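Magazine > History > Postwar Settlements

The Base Road at Naris

How a two-year lease on a coastal airstrip outlived the war it was signed for

When the foreign garrison left Naris in May, two years after the fighting ended, the town expected to have its airstrip back by the end of summer. The lease said as much. It had been drawn up in a hurry during the war, ran to five pages, and gave the visiting forces use of the strip, the harbor road and a row of warehouses "for the duration of hostilities and such period as may be required for orderly withdrawal."

The last phrase kept lawyers busy for 12 years.

Alcides Yupanqui has spent most of his working life on that phrase. He came across the Naris papers as a graduate student, looking for something else, in a provincial archive where the land files had been stored by parcel number and never indexed by owner. He now has copies of 2267 documents relating to the lease, most of them letters, and he is writing a book about the families who lived along what is still called the Base Road.

"People write about treaties," he says. "I wanted to know who paid the property tax."

For a long time the answer was the original owners. The wartime government had requisitioned their land and sublet it, but the tax rolls were never changed. Families who could not set foot on their own fields got a bill each year, and most of them paid it. They were afraid that missing a payment would be taken as giving up their claim. Yupanqui has found receipts kept in family Bibles, in a cookie tin and, in one case, sewn into the lining of a coat.

We use cookies to improve your reading experience. By continuing to browse you accept our cookie policy.

The garrison itself was small by the standards of the time. At its height it held a few hundred men, a fuel depot and a repair shop. It was also the largest employer in the district. The Betancur family, whose orchard lay under the eastern end of the runway, had two sons working in the repair shop and a third leading the petition to have it closed. Letters between the brothers are polite and mostly concern money.

After the troops left, the buildings passed to a civilian contractor, Plondard, which had supplied the base with coal and canned goods. Plondard argued that withdrawal could not be called orderly until its own stocks had been cleared and its invoices settled. The new government was short of cash and did not want to settle them. Each side had a reason to wait, and the lease gave them room to do it.
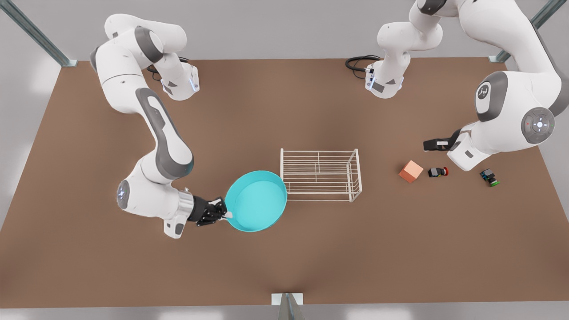

The Soma Ruling

The case that broke the deadlock came from a neighboring district. A farmer in Soma had sued for the return of a drainage ditch, also held under a wartime lease, also with the words "orderly withdrawal" in it. The judge found that the phrase described a process with an end, and that an owner could ask a court to set the date. The ruling covered one ditch. Within a year it had been cited in 50 claims up and down the coast.

Naris got its hearing the following winter. Plondard's lawyer spoke for most of a morning about storage costs. The owners' lawyer read out the tax receipts, one family at a time, and sat down. The court gave the contractor six months to leave.

What the families received was less than they had lost. The runway had been laid over good topsoil, and there was no money to remove it. The Betancurs replanted on the two strips of land on either side and used the concrete for drying fruit. Others sold to the municipality, which kept the strip open for mail flights and later for crop dusters. Compensation was paid in bonds, and several owners sold theirs early at a steep discount.

Yupanqui is careful about how much weight to put on one town. Naris had a literate population, a working court and a lease that somebody had bothered to write down. In other places the land was taken on a handshake or a shouted order, and there is no paper to argue over. He has a chapter planned on those places, and it is the one he has found hardest to write.

The warehouses are still standing. Two are used by a fishing cooperative, and the rest are locked. The harbor road was resurfaced a few years ago – the first major work on it since the garrison's engineers widened it for trucks – and the crews found the old boundary stones a few feet below the shoulder, still in line with the original parcel map.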